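Ein Platz für jedes Teil

Von Karthikeyan Suvarna

Wer eine Schublade öffnet, in der Schrauben, Dübel, Stifte und drei verschiedene Sorten Unterlegscheiben durcheinanderliegen, weiß, was Unordnung kostet. Man sucht, man findet etwas Ähnliches, man nimmt es, und am Ende sitzt das Regal schief. Ich halte die Lösung dafür seit Jahren für bekannt und wundere mich, dass sie so selten benutzt wird: eine helle Unterlage, auf der die Umrisse der Teile eingezeichnet oder eingelassen sind. Jedes Teil hat eine Stelle, und die Stelle sieht aus wie das Teil.

In Werkstätten kennt man das von der Werkzeugwand. Der Umriss des Hammers ist aufgemalt, fehlt der Hammer, sieht man den Umriss. Für Kleinteile macht sich kaum jemand die Mühe. Sie kommen in Dosen, in Marmeladengläser oder in Sortierkästen mit Deckel, und dort mischen sie sich wieder, sobald der Kasten einmal hochkant getragen wird.

Ich habe sechs Jahre lang in der Montage bei Multen gearbeitet. Wir hatten Kästen in allen Größen, beschriftet mit Nummern. Die Nummern standen auch auf einer Liste, und die Liste hing am anderen Ende des Raums. Teil 105 und Teil 385 waren beides Stifte, der eine etwas länger als der andere. Verwechselt wurden sie ständig. Auf einem Brett mit zwei verschieden langen Umrissen wäre das schon beim Ablegen aufgefallen. Vorgeschlagen habe ich es damals, bekommen haben wir neue Etiketten.

Zu einem guten Brett gehört mehr als die Umrisse. Der Untergrund muss ruhig sein. Eine weiße Platte auf einem dunklen Tisch ist schon fast alles, was man braucht. Die Teile dürfen eine Farbe haben, die sich vom Weiß deutlich absetzt. Blau eignet sich gut, Grau eignet sich schlecht, und wer graue Teile auf eine graue Platte legt, kann es auch lassen. Muster im Holz oder eine bunte Tischdecke machen den Vorteil wieder zunichte.
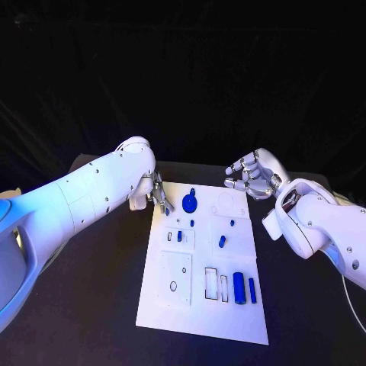
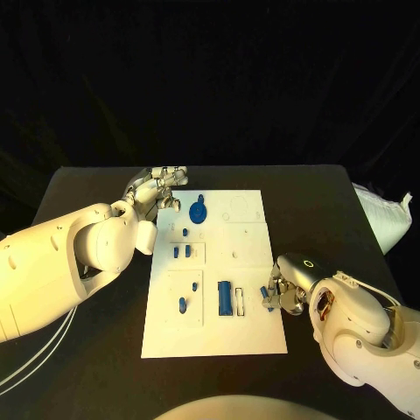 Blaue Teile, weiße Unterlage, dunkler Tisch: zwei Aufnahmen vom selben Aufbau.

Gegen solche Bretter wird eingewandt, dass sie unflexibel seien. Das stimmt. Kommt ein neues Teil hinzu, hat es keinen Platz, und man muss das Brett ändern oder ein neues machen. Ich sehe darin keinen Nachteil. Ein Sortierkasten nimmt alles auf, auch das, was nicht hineingehört, und wird mit der Zeit zur Schublade vom Anfang dieses Textes. Beim Brett muss man vorher entscheiden, was gebraucht wird. Das dauert einen Abend, und danach hat man Ruhe.

Der zweite Einwand ist der Platzbedarf. Auch der ist berechtigt. Eine Platte liegt flach und beansprucht einen Teil des Tisches, und in einer kleinen Wohnung ist der Tisch auch zum Essen da. Mein eigenes Brett ist 50 Zentimeter breit und steht hochkant hinter dem Schrank, wenn ich es nicht brauche. Die Teile müssen dann vorher herunter, in einen Beutel. Das ist lästig. Beim Zurücklegen sehe ich dafür sofort, ob etwas fehlt, und das kann der Beutel allein nicht.

Drittens heißt es, so etwas sei Kinderkram. Gemeint ist das Steckbrett mit Kreis, Dreieck und Stern. Der Vergleich trifft zu und spricht für die Sache. Ein Kind braucht keine Anleitung, um zu begreifen, dass der runde Klotz in die runde Mulde gehört. Warum ein Erwachsener dafür eine Tabelle lesen soll, hat mir noch keiner erklären können.

Zu kaufen gibt es wenig Brauchbares. Die Platten von Steker haben aufgedruckte Linien, die nach einem Sommer auf dem Balkon, bei mir war es der Juli, blass geworden sind. Die von Alva haben Mulden, aber nur für die eigenen Bauteile. Wer andere Maße hat, muss selbst ran. Ich habe die Teile auf die Platte gelegt, mit einem feinen Stift umfahren und die Linien mit dem Messer nachgezogen. Vertiefungen wären besser, ein Stift rollt sonst weg. Wer eine Fräse hat, soll sie benutzen, bis zu sechs Millimeter Tiefe reichen für fast alles im Haushalt.

Beim Abstand habe ich anfangs gespart, und das war falsch. Zwischen zwei Teile müssen Finger passen. Liegt alles dicht an dicht, stößt man beim Greifen das Nachbarteil an. Lieber zwei Bretter als ein volles. Und die Teile, die zuerst gebraucht werden, gehören bei mir nach vorn, die übrigen nach hinten.

Mein nächstes Brett wird eins für die Fahrradteile. Die liegen noch in einer Keksdose.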